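A Night in the Old Fire Lookout

I owe you all a report on the lookout tower. I've been promising one since January, and three of you have written in to ask if I fell off. I did not fall off. I did leave a perfectly good flashlight up there, and if you're the next guest, it's yours, look behind the wood box.

For anyone who joined this list recently, I have a weakness for sleeping in buildings that were never meant to have guests. Grain bins, a caboose, a ferry that was going nowhere, that awful jail. So when Bahman Fallahi emailed me about the Pamutau lookout, with the subject line "you will hate the stairs," I had it booked before I finished my coffee.

Pamutau is a fire tower that sits on a bald knob of rock above the little town of Bevcombe. It went up to watch for smoke, it did that for decades, and then the job went away and it sat with its shutters down until an outfit called Meltari took on the lease. They run the bookings now. They put in new glass, a new roof, a decent bed, and (bless them) railings that come up higher than my knees.

Let's talk about getting there. You leave Bevcombe on the road past the feed store, and after the second cattle guard the pavement gives up. My car is low and old and I took it very slowly, with the windows down so I could hear anything important fall off. The parking spot is a wide place in the road with a locked gate. Meltari sends you the gate code the afternoon before you arrive, and I'd strongly suggest writing it on actual paper, as my phone lost its signal at the feed store and didn't find it again until the next day at lunch.

From the gate you walk. The path is an old service track, steep in the middle and pretty much flat at both ends, and you carry everything you want for the night, including your water. I packed like a person going to a hotel. I had a hardback book! I had a jar of pickles! By the steep part I was bargaining with myself about the pickles.

Then come the stairs. There are 197 of them, and I know because each one has its number stamped into a small brass tag on the riser, which is either thoughtful or cruel depending on how high you've gotten. They go back and forth up the inside of the legs, open treads the whole way, so you're looking down between your boots at the rock the entire time. I'm okay with heights as a rule. I was okay until the third landing, where the wind finds you, and then I sang to myself until the trapdoor.
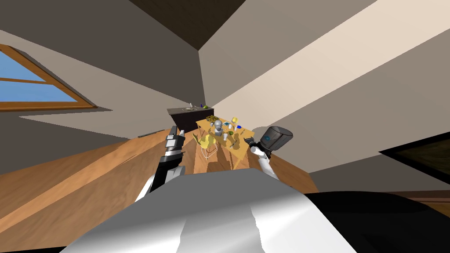
Dolores disagrees with me about the stairs. She stayed there last fall and wrote to say they were the best part, that she went up and down four times just for fun, and that anybody who uses the little rope pulley for their bags has no trouble at all. She also wants it known that the wind is much worse on the walk than on the tower.

Fine, Dolores! I did not know there was a pulley. It's on the north side, apparently, and there's a canvas sack that goes with it. So please learn from my suffering and look for the pulley before you start climbing with a hardback book on your back.

The trapdoor itself is heavy, and you come up through the floor of the cab like a gopher. I loved that. You shove it open with your head and one hand, and the first thing you get is light from every direction, and then the view sort of arrives in pieces as you climb out. Hills to the south, the Swanson reservoir lying off to the east like somebody dropped a dinner plate, and Bevcombe down below looking much too neat.

The cab is one square room with windows on all four sides and a catwalk around the outside. In the middle stands the old fire finder, the big round sighting table the lookouts used to get a bearing on smoke. Meltari left it where it was, and you're allowed to use it. I spent an embarrassing amount of the afternoon taking bearings on cows.

The bed is on the west side and it's built up high, so when you lie down your eyes are level with the windowsill. There's a small stove, a shelf of paperbacks in bad shape, a lantern, and a logbook. More on the logbook in a minute, it deserves its own paragraph. There is no running water and no power. The bathroom is at the bottom of the stairs, and yes, that means what you think it means. I quit drinking tea at four in the afternoon and I recommend you do the same.

Dinner was soup from a thermos and the famous pickles. I ate on the catwalk with my legs through the railing, in a hat and two sweaters, and watched the sun go down behind a ridge whose name I looked up later and have already forgotten. It takes a long time to get dark up there. The valley goes first, then the road, and you're still sitting in orange light feeling a little smug.

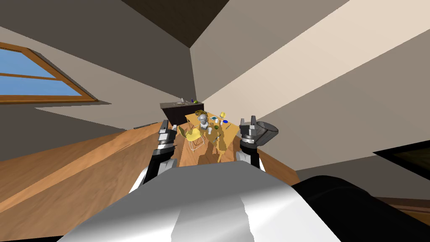

Once it was properly dark I went in, lit the lantern, and found out what the tower does at night, and what it does is hum. There are steel cables holding the whole thing to the rock, and when the wind comes up from the west they sing one low note, on and on, and you feel it in the bed frame as much as you hear it. Bahman had warned me about this and I'd assumed he was being dramatic. He was not. I lay there for a good while deciding whether it was soothing or horrible, and at some point I must have decided, as I woke up with the book on my face.

I woke again at 3 a.m. to no wind at all. I can't describe how quiet it was. I put on my boots and went out onto the catwalk in my long johns, and there were so many stars that I had trouble finding the ones I know. I could see one porch light in Bevcombe. I stood there until my ears hurt from the cold and then got back in bed with my hat on.

Okay, the logbook. It's a reprint of the original lookout's log, bound with blank pages at the back for guests, and it's the best thing I've read this year. The lookout writes down the weather, the visibility, and what he ate, every single day. Mostly beans. He gets into a feud with a pack rat that lasts one whole summer. He complains about a pair of boots he ordered. One entry says only "Fog. Fog. Letter from Ma." I read it from front to back by lantern and again in the morning with coffee, and then I added my own entry in the back, which covers fog (none), visibility (cows), and supper (pickles).

A lot of the guest entries are lovely too. People propose up there, it seems. People bring their dads. One kid drew the tower with a rocket engine on it, which I think would help with the stairs.

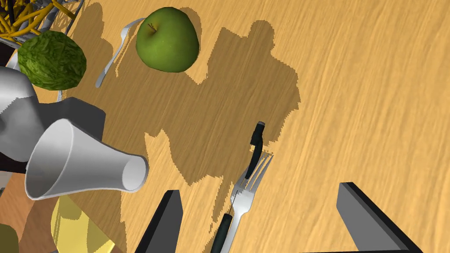
Morning was the part I'd go back for. The sun comes straight in the east windows with nothing in its way, and since there are no curtains on that side you are getting up whether you planned to or not. The stove makes the cab warm fast. I had oatmeal, watched a hawk go by underneath me (underneath me!), and swept the floor, as the card by the door asks you to do. Checkout is at eleven and there's nobody there to enforce it, but the next people do have to climb up after you, so be kind.

Going down was easier than going up, apart from my knees, which filed a complaint at every landing.

Some practical stuff, since you always ask.

Meltari opens bookings one season at a time and the weekends go right away. I got in on a cancellation, so do put your name on the waiting list even if it looks hopeless. They sleep two people and they're strict about it. No dogs, on account of the open treads, and no kids under eight. The tower is elevated enough as it is, but the knob it stands on isn't low either: the sign by the gate says 3000 feet, and I was colder than I'd been anywhere since the ferry. Bring the big sleeping bag. There are blankets in the chest under the bed, good wool ones, and I used every one of them on top of mine.

Bring more water than you think you need. Bring a headlamp, so you have both hands free if you have to make that trip down in the night. Bring earplugs if humming bothers you. If there's lightning in the forecast they'll call and move your date, and they don't charge for it. There's a small stool up there with glass feet that the lookouts used to stand on during storms, and I am glad I only had to look at it.

For food before or after, you want the bakery in Bevcombe, across from the post office. It opens early and it's out of the good rolls by mid-morning. I had two with egg on the way home and sat in the car with the heater on, perfectly happy. If you have a spare afternoon, the Swanson reservoir has a flat path along one shore that was just about the right speed for my legs by then.

Would I do it again? In a heartbeat, with a lighter bag. I'd go later in spring, I'd stay two nights, and I'd use the pulley.

Next up is the one I've been teasing, the old ticket office with the bed in the vault. I have a key and a date and a firm promise that the vault door does not lock from the outside anymore. If you've slept there, write and tell me, and tell me if I need to bring my own pillow. We had 19 replies after the caboose issue and I read every one of them, including the long one about couplings.

And whoever finds my flashlight, the switch sticks. Push it sideways.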